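3.2 Collecting demonstrations

Operators drove the arm by remote control, nudging coloured blocks about a wooden board with a single rod-like finger (Figure 4). We kept 1,029 demonstrations and discarded 195, chiefly those in which the operator had lost the thread, or the will. Sessions ran for 30 minutes, after which steering became noticeably more philosophical.

Figure 4. Remote control on the Clastlow board, with the fingertip between the red cylinder and the green star.
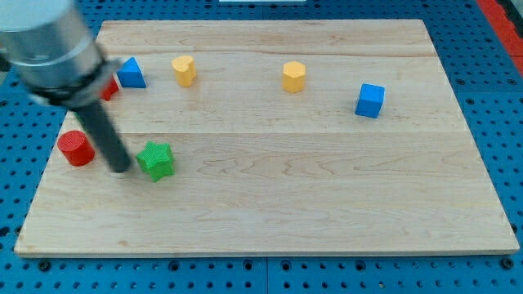

3.3 Training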